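Plenty of you write to the Bandside newsletter asking when a machine will finally take the boring jobs off your hands, so Jamie Hollis and I sat down with a pot of coffee and the mailbag.

## Can a robot pack a box yet?

Sometimes, and it's lovely to watch! Putting a gadget back into its tray sounds like nothing, but the machine has to find the thing, line its fingers up with it and work out which way the tray is turned. Glossy black surfaces make that harder, as they throw the light back.

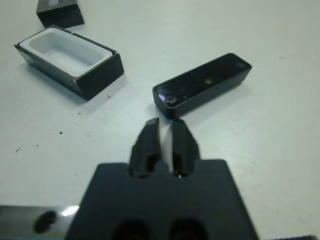

## Why two arms?

For the same reason you use two hands, really. One arm can hold the box while the other is free to help, and that matters a lot with lids and sleeves (try it one-handed at your own kitchen table).

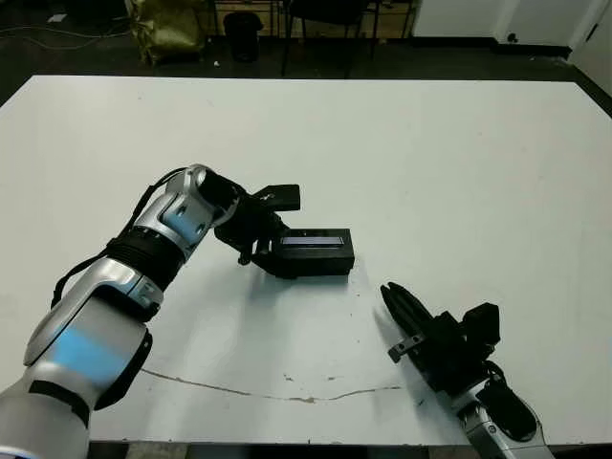 ## Would it keep up on a shop floor?

If every box is the same, it might. Our friends at Trarkthorpe send out up to 200 parcels a day in all shapes, and Graham Bloxham still wants people at that bench. Holding a box steady in the air is one skill, and coping with a squashed one is quite another.

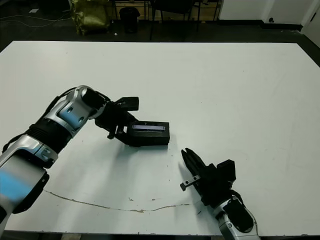

**What about laundry and dishes at home?**

Those are further off, I'm afraid. Cloth flops about and every kitchen is different, so I'd hang on to your dish towels for now.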